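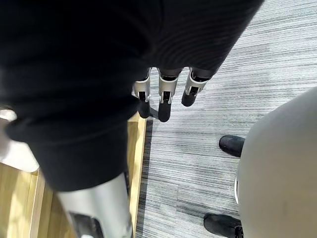 Black ribbed knit over metal fingers with rubber tips.

Verbridge docket tracker, reviewed
By Sorcha Paterson
26th October

I've been covering the Swanson County courthouse long enough to have a favorite bench outside the clerk's office, and I have missed more hearings than I'd like to admit. Continuances get entered at lunch. A bond hearing moves from the second floor to the fourth and you find out when the defendant's aunt comes down the stairs. So when my editor Noman Rind offered to pay for a docket tracker, I said yes before he finished the sentence (he still made me fill out the form).

I picked Verbridge, and I love it. I'll get to the parts I don't love, but they're small.

Setup took me one cup of coffee. You type in a case number, a party name or an attorney's name, and it starts watching. Whenever the clerk posts something new you get an alert by text or email, your choice, and you can set it per case. I have felony matters going to my phone and everything civil going to email, where it can wait until I've eaten.

The alerts are written in plain words! My old one, Ekier, sent me the raw docket code and a link that logged me out. Verbridge says "Motion to suppress filed by defense, hearing not yet set" and then gives you the code underneath in small type if you want it. I have been reading docket codes for years and I still had to look up half of the probate ones.

The attorney search is my favorite thing in the whole product. I put in Craig Semple, who defends a good share of the serious cases here, and it pulled up 143 entries going back to his public defender days, with the open ones on top. From that list I caught a change of plea I would otherwise have read about in somebody else's paper. It was for a 9 a.m. setting and the alert landed the evening before, while I was doing dishes - I still had time to call him for comment, which he declined very politely.

It also does well with long, ugly cases. The Brundent warehouse fraud case has a docket that runs to 760 entries, and on the clerk's own site you page through it in tiny slices and lose your place every time the session times out. Verbridge loads it as one long list you can search. I typed "forfeiture" and got every filing with the word in its title, oldest first. You can pin entries too, and add a private note to each one. My notes for that case are now better than my actual notes.

Now for the gripes.

Scanned filings are hit or miss. If the lawyer filed a clean PDF, the text search goes right through it. If somebody printed an affidavit, signed it, and scanned it crooked, forget it, you're reading with your eyes like it's 1995. Handwritten pro se motions don't come through at all, and some of my best stories start in those.

Sealed entries just vanish from the list. I'd much prefer a blank line that says something was sealed, so I know to go ask. So-ying Tu on the features desk found a workaround, which is to export the docket every week and compare it with the last export, and that works fine if you remember to do it. I have remembered twice.

And the calendar view assumes every hearing lasts an hour. Anyone who has sat through Judge Buchanan's arraignment calendar will enjoy that. (Evander Buchanan is a fair judge and a thorough one. Bring a sandwich.)

The price is where a freelancer may wince. The newsroom plan cost us 3,744 dollars for the year, with a login for everyone on the desk. There's a single-user plan that caps you at 100 watched cases, and if I were working alone I'd take that one and prune it every month. I asked support whether closed cases count toward the cap. They do, until you archive them, so archive them.

Support, by the way, is wonderful. I wrote in with a question about juvenile transfers and got an answer from a person who clearly knew what a transfer hearing was, and who told me which records the service won't show and why. No script, no ticket number six lines long.

I do still walk over to the clerk's office most mornings. The paper calendar taped to the door gets changed in pen, and no app is going to read me the pen. But I'm on the right floor when I get there now, and I've already told Noman I want the renewal in next year's budget.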